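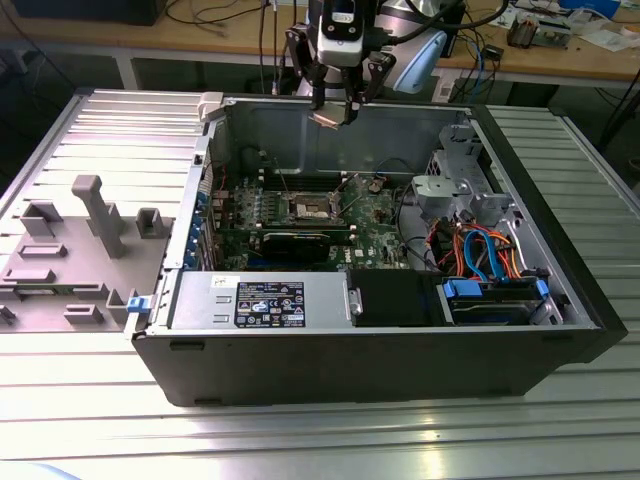
How to Do the Sound Check When Your Band Has No Sound Engineer

Home Lessons Live Sound Song Lists Contact

By Amnuay Sriwong

This lesson is for small bands who play in restaurants, hotel lobbies and family parties, and who carry their own speakers. I play guitar in such a band, Jaidee, together with the singer Chutima Kaewkla, a keyboard player and a drummer. We mix ourselves from the stage. I will write down the order in which we do it now, after several years in which we did it in no order.

I suppose you have a mixer with at least eight channels, two main speakers on stands and one or two monitors on the floor. Our mixer is a Drevow, but the names of the knobs are almost the same on all of them.

Before you leave home

Write the channel list on paper and put it in the bag with the cables. Ours has not changed for a long time:

Channel 1: lead vocal
Channel 2: second vocal
Channel 3: guitar
Channels 4 and 5: keyboard, left and right
Channel 6: kick drum
Channel 7: the microphone over the drums
Channel 8: spare microphone for speeches

The spare microphone is important at parties. Somebody's uncle always wants to speak, and if you give him the singer's microphone, he will change the height of the stand and sometimes also take it to another table.

Step 1. Place the speakers

Put the main speakers in front of the microphones, never behind them. The top of the speaker should be higher than the heads of the people who sit. If the room is narrow, turn both speakers a little to the inside so they do not shoot at the side walls.

Ask where the waiters walk. Then tape the cables to the floor, or pass them along the wall. Do this before you connect anything, because later you will be in a hurry and you will leave it.

Step 2. Switch on in the right order

Turn all the faders down. Switch on the keyboard and other instruments, then the mixer, and the powered speakers last. At the end of the night it is the opposite: speakers off first. If you forget, you get a loud pop which is bad for the speakers and for the owner's opinion about you.

Step 3. Set the gain, one channel after another

Begin with the lead vocal. The singer must sing as she will sing in the show, standing in her place, with a real song. "One, two, one, two" is much quieter than a chorus. Chutima uses the last chorus of our loudest song for this.

Turn up the gain slowly until the meter is in the green and touches yellow on the strong notes. If you see red, go back a little. After this, do not touch the gain any more. When you want more or less volume, use the fader.

Continue with the second vocal, guitar, keyboard and drums. While one person plays, the others keep their hands quiet. This is the most difficult rule for guitar players, and I include myself.

Step 4. Make the monitors before the main speakers

The musicians need to hear themselves first. Ask each person for only one thing that they want louder. If all four people ask for everything louder, you will finish with feedback. Often it is better to turn something down. In our band, when I cannot hear the voice, usually my own amplifier is the reason.

Step 5. Find the feedback

With the band silent, raise the lead vocal fader slowly until it starts to ring. Bring it down a bit. Now take the middle EQ of this channel and cut a few decibels, and move the frequency knob until the ringing stops. In many small rooms we find something unpleasant near 800 Hz, a sound like somebody who is singing inside a box. If your mixer has only three fixed EQ knobs, cut the middle one slightly and move the monitor so that the back of the microphone looks at it.

Use the low cut button on all vocal channels. Do not use it on the kick drum.

Step 6. Play one song and walk

Play one complete song, medium loud. One person walks in the room and listens from the back, from the bar and from the table nearest to the speakers. I have a long cable, so in our band it is me who walks. Listen for these points:

- Can you understand the words?
- Is the keyboard covering the guitar?
- At the nearest table, can two persons still talk?

An empty room sounds louder and more bright than a full one. At the restaurant Mornia, where we played in July for 81 guests, our vocal was perfect in the afternoon and too weak at eight in the evening, when all the chairs were taken. So leave some space on the faders to go up.

Step 7. Mark the positions

Put a small piece of tape beside each fader and draw a line with a pen. If someone moves a fader by accident in the break, you can return to it in a second. A photo with the phone works also, but it is hard to read in the dark.

How much time do you need?

We need 39 minutes from the first cable to the last note, when the stage is free and we can park near the door. I tell the restaurant one hour. Try to be finished before the first guests sit down to eat. It is not nice for them to hear the same chorus four times with their soup.

Small problems and what to try

Hum in the speakers: plug the keyboard and the mixer into the same power strip. If the hum stays, try a DI box with a ground lift.

One channel is dead: change the cable first, then the microphone. Check the mute button before both.

The voice is clear but thin: the low EQ is cut too much, or the singer stands too far from the microphone. Two or three fingers of distance is good for a quiet song.

Next lesson: How to order a song list for three sets

Contact: use the form on the Gundus lessons page | © Gundus Live Music Lessons | Back to top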